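Rest Time Ratios Should Be Measured by the Room

Long day care services in the Stunenton area report their educator-to-child ratios across the whole service. The method is lawful and easy to audit. It also hides what happens between noon and two, when the sleep room and the play room run at once and staff lunch breaks are rostered over both.

Consider a centre licensed for 105 places. On paper the ratio holds all day. In practice one educator may be supervising 16 resting children while a colleague in the office is counted toward the total. Sleep checks, bottle preparation and nappy changes all draw on the same person.
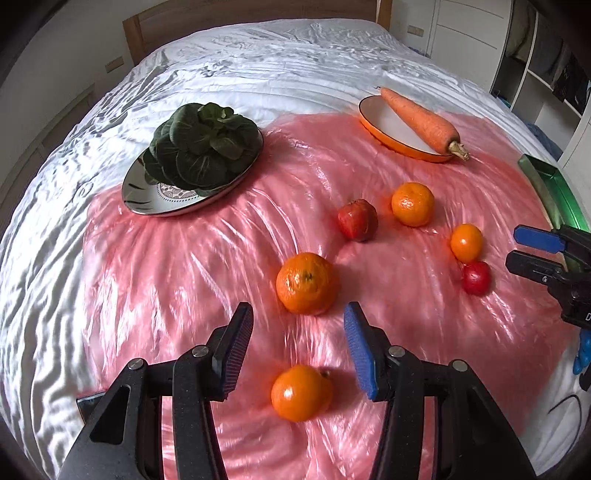
What the roster does not record

The Bisby rostering template, used by several local services, logs arrivals and departures from the building. It has no field for movement between rooms. A director can produce 300 pages of compliant timesheets without being able to say who was in the toddler room at 12:40.

Okeke Early Learning trialled a room-level sign-on sheet last September. The cost was one clipboard per door and a few seconds per entry. Educators objected to the extra paperwork, and the objection is fair – documentation already takes too much of the day. I would drop the daily learning story before I dropped the sign-on sheet.

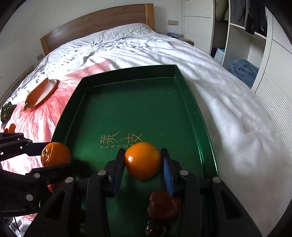
A mandarin held over the green tray.

Afternoon tea raises the same problem. Children wake at different times, food is served in one room, and the children still asleep need line-of-sight supervision in another. Allergy procedures assume an educator seated at the table. A service-wide ratio cannot show whether that educator was there.

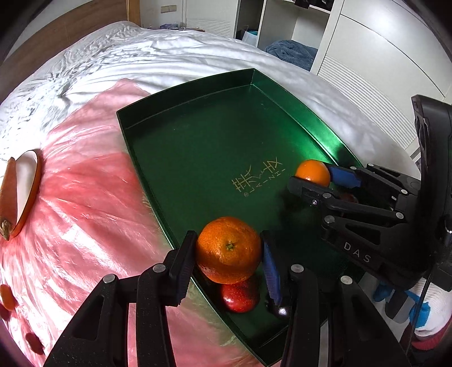 Fruit on the tray, with the gold logo near its centre.

The Brinari review should recommend room-level records for the rest period and the 30 minutes following it. Full-day recording can wait until the software catches up. Services that already staff by the room will have very little to change.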